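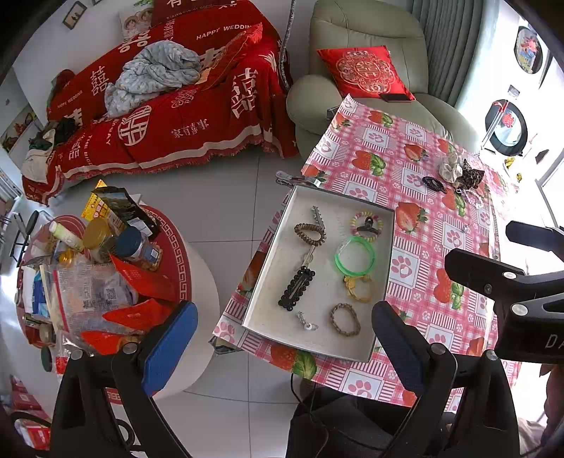
Tablecloth Season Is Every Season at My House

I own way too many tablecloths. Cotton ones, linen ones, a couple of wipe-clean ones for when the nieces come over with their glue, and one gigantic lace thing from my grandmother that I'm a little scared of. People email me about them more than anything else on this site (more than the pie crust post, even!), so I finally sat down in January 2018 with a pot of coffee and wrote out everything I do to keep them looking decent.

Getting the size right

Measure the table first, and then add the drop to each end and each side. I like a drop of eight inches for everyday, because anything longer ends up in somebody's lap or under a chair leg. If you're buying cotton, go up a size. My first good one came from a little linens counter in Zusbridge, and it fit like a dream until I washed it, and then it fit the table next door.

Round tables are easier than you'd think. Measure straight across the middle, add the drop twice, done.

Stains, in the order I usually get them

Coffee and tea: cold water from the back of the fabric, right away, and a dab of dish soap. Then into the regular wash. If it's an old one, soak it overnight in oxygen bleach (check the label on the cloth first, and please don't use it on silk or wool).

Grease: don't wet it! Cover the spot with cornstarch and go do something else for half an hour. Brush it off, rub in a little dish soap with your thumb, and wash in the hottest water the tag allows.

Berries and jam: scrape off what you can with the back of a butter knife, then rinse with cold water. White vinegar and water, half and half, takes care of most of the pink. I keep a spray bottle of it under the sink with VINEGAR written on it in marker, after a mix-up I'd prefer not to get into.

Candle wax: ice cube in a sandwich bag, hold it on the wax, crack the wax off. Whatever is left comes out with a warm iron and a couple of paper towels, one over and one under. Keep moving to a clean bit of towel or you'll just iron it back in.

And check every stain before the cloth goes in the dryer. I've ruined more linens with the dryer than with gravy.

Wipe-clean cloths

These can't go through the machine with the towels, or at least mine came out looking like a road map. Warm water, a soft sponge, a drop of soap, and dry it with a dish towel so it doesn't go sticky. For ink, try a bit of rubbing alcohol on a cotton ball, but test a corner first. Never set a hot pan down on one, even for a second. And if yours arrives with hard creases from the package, lay it out flat in a sunny room for an afternoon, or blow a hair dryer on low over the underside.

Ironing (or not)

I iron about as often as I go to the dentist. What I do instead is take the cloth out of the washer while it's still damp, snap it hard a couple of times, and put it straight on the table with my hands smoothing it out to the sides. By supper it's fine. For company I'll iron the middle, and the plates hide the rest.

Storing them

Folding in the same place every time wears a line into the fabric, so I roll mine. The cardboard tubes from wrapping paper work great, with a sheet of plain tissue around the tube first. I bought a Carico hanging rack with 3 bars for the hall closet, and the long ones live on that now. The lace one stays in an old pillowcase, no plastic, and I take it out every June to air it and roll it back up the other way.

One more thing on the good cloths: I stick a bit of masking tape on the end of each tube with the size on it. Saves unrolling four of them on Thanksgiving morning with the turkey already in.

Next up is napkins, and yes, I'll get to the wine question.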